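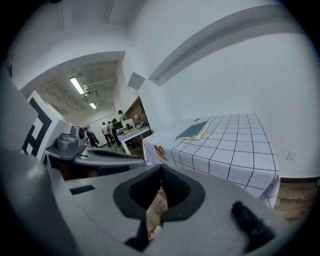
December, start 2 pm. Folding table, back room.

Set up the table again after the move from upstairs. It is against the big white wall now, which gives more light on the working side but means you can only get at it properly from the front and the ends. The top is 900 mm square. Put the gridded cover on with the drawings facing up. Zarmeena wanted it ironed first. I didn't iron it.

The cover is the Ninine one, white with thin black lines. Bautista bought it for the kitchen and it has food printed on it, the egg and the milk bottle and so on, with more towards the edges. The idea is to see if the printed squares are good enough to fold and trim by, so that we don't have to keep getting the steel rule out for every card.

Checked the squares with the rule before starting. Flat in the middle of the table they are square enough for us. Near the edge they go off as soon as the cloth is pulled, and it doesn't take much of a pull. The lines that run front to back stay truer than the ones across. Wrote this on the inside of the teal book as well, because that is where Bautista looks.

The teal book lives at the back of the table from now on. It has the folding sizes in it and it kept going missing when it was on the desk.

Paper: the Rillance cream, 200 gsm, from the opened pack. The Dumitrescu order has to be on this stock. They have asked for upright folded cards, single fold, no score line showing on the front. Also tried a few sheets of the old white, but it cracks along the fold and I gave up on it. Someone should decide what to do with the rest of that box, it is taking up half a shelf.

Method today:
Sheet laid on a front to back line, long edge to the line.
Far edge brought over to the near edge, held down, crease started from the middle and worked outwards.
Opened to a right angle and stood on the table.
Left standing, then looked at from the end to see if it leans.

Starting the crease from one end gives a twist, same as we found upstairs. From the middle is better. With the bone folder the crease comes up slightly shiny on the cream, and Zarmeena noticed it straight away on the ones I left on her desk. A scrap of tissue between the folder and the card sorts that out. Slower, but the order isn't large.

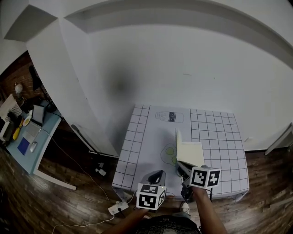 Cards stand better on the plain strip down the middle than out over the squares. Didn't expect that. I don't think it has anything to do with the print, more that the cloth lies flatter there. To the right of the egg is good. Too far forward and the cloth starts to slide with your sleeve, and everything on it goes too.

Tried to stop the sliding:
Tape at the back edge. Held for a bit, then peeled, and took some fluff with it.
Clips at the front edge. They hold, but they are in the way of your wrists and I caught one twice.
Damp cloth underneath. No. Don't do this, the lines showed through greyish until it dried.
Rubber shelf liner from the kitchen drawer. Best so far. Only had enough for part of the top, so the middle is covered and the ends aren't.

Need more liner. Drakilholm have it on the roll, ask for the open weave and not the smooth kind. I have put it on the list by the door.

Cables. The power strip is on the floor under the front left corner, and the thin cable from the desk comes across to it. I kicked it while moving round to the left end. It wants to go along the wall instead, behind the table leg, if the lead will reach. If it won't, we need a longer lead, and I don't want another strip plugged into this one. Please don't put paper stock on the floor at that end until it is done.

Back to the cover. The overhang is a nuisance. It is longer than the table needs and the left end bunches up at the corner, so whoever sits there has it in their lap. Zarmeena is for cutting it down and hemming it. Bautista would like it back in one piece for the kitchen, in which case we fold the spare under and pin it. I would cut it, but it isn't mine. 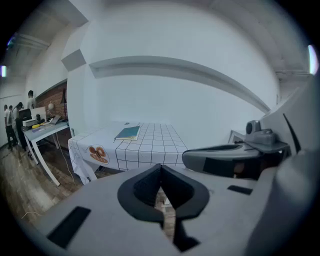 Light: better than upstairs for seeing the crease, worse for seeing the grid, as the white of the cloth is bright and the lines are thin. Fine when you are sitting down. Standing up and looking down at it for long I started losing my place and counted one square too many, which cost me a sheet. A pencil dot on the line you are using helps. Soft pencil only, it has to wash out.

Results, such as they are. The grid will do for folding. It won't do for trimming, the steel rule stays for that, and the cutting mat stays on the other bench. Cream 200 gsm folds cleanly with the tissue and stands without a lean if the crease is taken from the middle. Old white is no use for this job.

To do:
Shelf liner.
Move the cable.
Ask Dumitrescu if they want the corners rounded, their note doesn't say.
Bautista to decide about the hem.
Teal book back where it was after use, please.

Stopped when the tissue ran out. Finished cards are in the flat box on the desk, interleaved, lid off.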